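Search posts and people Search Clear

Draninero Robotics Software
29 February 2024
Posted by Hilde Kramer for the planning group

Release notes in thread form: drawer tasks in the kitchen simulator

1/ The planning group at Draninero has completed its review of the drawer tasks in our simulated kitchen. This thread summarizes what changed in the planner, what the test runs showed, and what remains open.

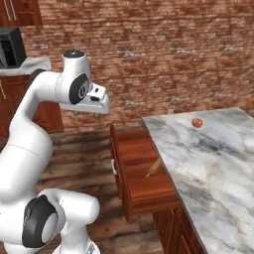 2/ Scope

The review covers one family of tasks: with the drawer already open and a rolling pin inside it, the arm must reach in, grasp the pin, lift it clear of the sides, and place it on the marble counter. Opening and closing the drawer are handled by a separate skill and were not scored.

3/ The previous planner treated the drawer as a single solid box. Any path that entered the box was rejected as a collision, and the arm stopped above it until the time limit expired. Of 434 logged failures in the December runs, most carried this signature.

4/ The drawer is now modeled as five thin panels with free space between them. Frans Wouters rewrote the collision layer to support this. Check times rose slightly on long paths. We consider the cost acceptable.

5/ Approach direction

The rolling pin lies diagonally near one inner side of the drawer. A straight descent with the gripper square to the drawer front tends to touch a side panel before the fingers close. The grasp sampler now proposes wrist angles from the long axis of the object first, and discards those that leave too little clearance at the panels.

6/ We tested three clearance settings. The widest excluded nearly every grasp near a handle end. The narrowest produced contact with the panel in several runs. The middle setting, 10 millimeters, is the new default and can be changed in the task file.

7/ Results

Each configuration was run 100 times with the start pose of the arm varied. The new planner found a valid path within the 60 second limit in all but four runs. Three of the four began with the elbow folded close to the lower cabinets. The fourth is still under study.

8/ Finding a path and completing the task are separate measures, and we ask teams to report them separately. Completion figures will be posted once Tala Saliba's group has finished the controller comparison.

9/ Perception

These runs used object poses taken directly from the simulator. With estimated poses, the pin is harder to locate: pale wood inside a wooden drawer gives weak edges, and the drawer side can hide one end of it. The red object on the counter is found reliably by the same model and should not be taken as a measure of its accuracy.

10/ A related fault was corrected in the scene parser. When an instruction named no object, the parser selected the item with the highest detection score, which was usually the one on the counter. It now returns a request for clarification.

11/ Known issues
- Panel thickness is fixed at load time. Scenes with thicker drawers need a manual edit.
- The replay viewer draws the old solid box. The display is wrong; the planner's model is correct.
- Saved plans from earlier versions will not load.

12/ Teams using the Godier branch should merge the collision layer before the grasp sampler. Merging in the other order compiles without error but leaves the old box in place. Ruben Bakker maintains the branch and will accept reports through the usual tracker.

13/ The next review will address drawers that are only partly open, where the counter above limits the wrist. Draft task files are available to partner teams on request.

Related posts
Collision layer: notes on thin panels
Petstead scene pack, second update
How we vary start poses
Floor Prins on reading planner logs
Replay viewer: list of open faults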